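Should design system contributors be required to pass code review themselves?

Forum: Working Practice > Design and Front End
11 replies

kerbside_grid
February 6, 2023

We are revising the contribution rules for our component library (internal name Dovier) and I would like opinions from people who have run one for longer than two years.

Current state: designers propose a component in the design file, a front-end developer builds it, a second developer reviews the pull request. The designer sees it again in the preview build, by which point changes are expensive and everybody is polite about them.

Proposed state: the designer who proposes a component is a named reviewer on the pull request and has to approve it before merge. That means reading the diff. The library has 334 open and closed issues tagged "visual mismatch", and most of them come from spacing tokens being overridden locally, which is visible in the diff if you know what to look for.

The objection from the design side is that this turns a visual role into a coding role without changing the job title or the pay band.

tabstop
Reading a diff and writing code are different skills. I can teach someone to spot a hard-coded pixel value in an afternoon. I can't teach them to structure a component in an afternoon.

I would support the proposal if the designer's approval covers tokens, states and naming only. Write that scope in the contribution guide or it will drift.

mullion
Disagree with tabstop on the afternoon. The first diff a designer sees will contain a token change, a refactor of the test helpers, two lint fixes and a dependency bump. Picking out the relevant lines from that is the skill. Developers forget they needed a year to get it.

If you want designers in review, you have to fix pull request size first. Ours were unusable until we split anything that touched styles into its own request.

tabstop
Fair point on size. We cap ours at 244 changed lines for anything that touches the library. It is an odd number because it was the median of the previous quarter and we never rounded it.

kerbside_grid
We have no cap. Mean size is probably embarrassing. I will look it up.

Zerrin Sezer
I lead design on a product called Olow and we have done roughly what you describe. Some notes.

1. Approval rights were given to designers who asked for them. It was not made a condition of the role. Just under half asked.

2. The ones who asked did a short internal course: reading a diff, what a token is at the code level, how inheritance works, how to run the branch locally. No JavaScript.

3. The ones who did not ask review in the preview build as before. They are not treated as junior for it.

The mismatch issues fell, mainly for components with a designer reviewer. I would be careful about attributing that to the review itself. The people who asked were also the people who already wrote careful specifications.

halfleading
Point 3 is where I have doubts. You say they are not treated as junior. Are they promoted at the same rate? At my last place (Bovard, front-end platform team) the designers who could open a branch got into the architecture meetings, and the ones in the architecture meetings got the lead posts. No rule said so. It was a two-tier system within a year.

Zerrin Sezer
I don't have a promotion figure I would trust, the group is too small. The architecture meeting is open to anyone on the product and the notes are circulated, but I accept that attending is not the same as being able to follow it. I will raise it.

mullion
halfleading's problem exists with or without code review. Any skill that gets you into the room becomes a de facto requirement. At one place it was SQL.

halfleading
Yes, and the answer there should also have been to put SQL in the job description or keep it out of the room.

ragged_right
Contrary view. I was a designer for a long time and moved sideways into design engineering. Learning to read code did improve my work, but mostly it changed what I proposed. I stopped suggesting things I knew would be tedious to build. For the first eighteen months that was a loss. My work got easier to implement and less useful. A developer on the team pointed it out; I had not noticed.

So if you make designers approvers, keep at least one stage before it where build cost is not discussed. We do a sketch review with no developers present and no component names allowed. It runs for half an hour and produces a drawing and a paragraph of intent. The paragraph goes into the pull request description unchanged, so the reviewer has something to hold the code against.

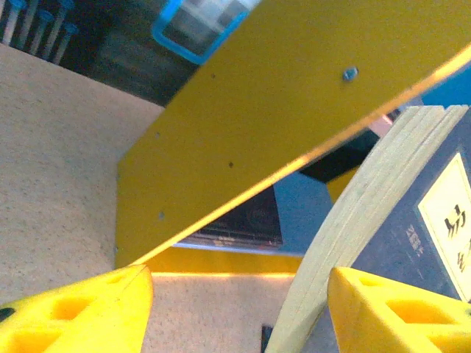 The unchanged part matters. When we let the developer paraphrase it, the intent was rewritten to match whatever had been built, and the designer then approved against the rewritten version. It took us several releases to trace that. Now the paragraph is locked by a template and the build fails if it is missing.

tabstop
Failing the build over a paragraph seems heavy. What do you do for hotfixes?

ragged_right
Hotfixes use a separate template with the field prefilled as "no change to intent". If there is a change to intent then it is not a hotfix.

kerbside_grid
This is useful, thank you. Looked up the pull request size: mean of the last quarter is well above tabstop's cap, so mullion is right that it needs fixing first.

Revised plan:

Step one, split style changes into their own requests and set a cap. No designer involvement yet.

Step two, optional reviewer rights after a short course, scope limited to tokens, states and naming, written into the guide.

Step three, intent paragraph in the template. I will start with a warning and see whether a failed check is needed.

On halfleading's point, I have asked for the job descriptions to be looked at in November when the pay bands are reviewed. I can't do more than ask.

mullion
I would swap two and three. The paragraph costs nothing and helps the developer reviewer as well. The course will slip, courses always do.

halfleading
Agree with the swap. I would also ask for the course to be in working hours and recorded as training, otherwise it will be done in the evening by people without children.

Zerrin Sezer
Ours is in working hours. We use a small practice repository called Au with deliberate faults in it: an overridden spacing token, a missing focus state, a colour referenced by hex value and so on. People find them at their own pace and then compare lists. It was better received than slides. I can share the list of faults if your policy allows you to use outside material.

kerbside_grid
It does, please send it. I have swapped two and three in the draft.

tabstop
One practical addition. Check what your hosting does when a required reviewer is on leave. Ours blocked merges for a week before we found the setting for a fallback group. Put two people in the group at minimum.

kerbside_grid
Added to the draft.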